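Bench kit gallery: what we have, what we want next

Put together by Keisha Dunleavy for the Ridgeway equipment round. Quick one, budget form is due end of November and I keep getting the same questions by email. Notes are short, sorry, will tidy up later. Prices without VAT unless I say so.

What the money is for

Two-arm sorting and tidying bench. We have one, we are asking for a second. Same layout, so that spares and fixings swap over without anybody having to think.

Arms

Both from Stostik. Quote is good till the end of the month, then it goes up. Lead time was bad last year, better now. Ask for the long power leads at the time of order, they charge silly postage if you add them after.

Grippers

Two-finger, black, the plain ones. Looked at the Sornov soft type as well. Lovely on cloth, too wide for getting down inside a bin. Parked for next year. Spare finger sets are on the form at 746 for the lot, please dont cut that line, fingers are what we go through.

Mats and table

White top, big mat over it. Cheap, buy more than you need. The mat marks easily and we swap it when it looks tatty. Flikeck do them in the right size, 30 each, no trimming.

Props

Bins, bowls, cups, bits of cloth. Plastic, bright, nothing precious. All high street stuff, comes out of petty cash so not on the main form. Different colours help whoever is setting up.

Cables

Least exciting line, most moaned about. I've put in clips, sleeving and a few short leads. Wants doing properly on bench two from day one, not taped up afterwards like we did the first time.

Bench one, at work

Bowl on one side, purple cloth on the other, an arm to each. 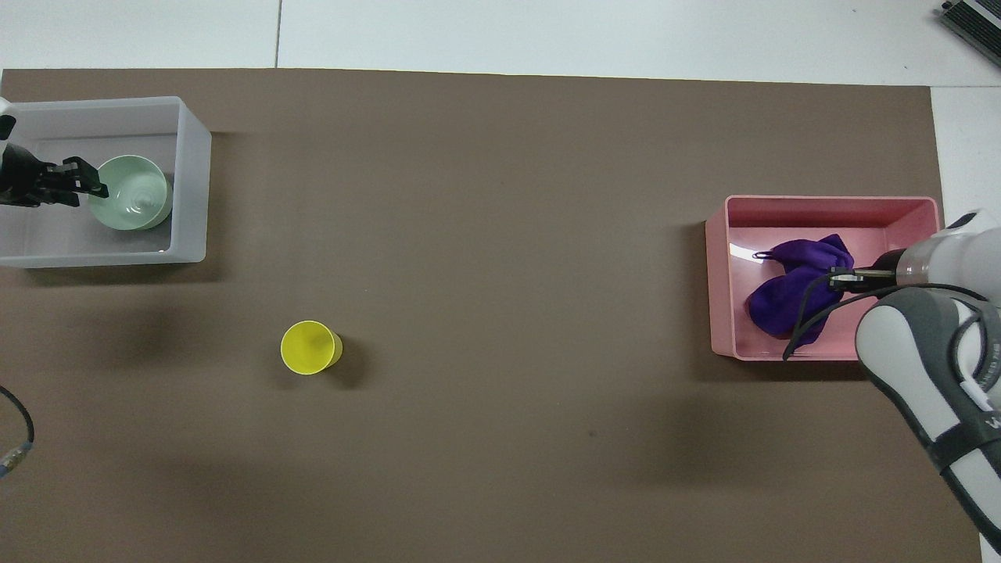 Which brings me to the contingency. I've asked for about 1000 and expect to be argued down. It covers a replacement wrist lead, one more set of clips and delivery if Stostik split the order again. If it has to shrink, take it off delivery first and leave the leads alone.

Service plan: not taking it. Did the sums twice. We can do the yearly check ourselves and pay for a call-out if somthing goes.

Still waiting on

Flikeck to confirm mat stock. Sornov loan unit, maybe spring. Ridgeway finance for the cost code, chased this morning.

Changes to me before the form goes in please, after that it's locked. KD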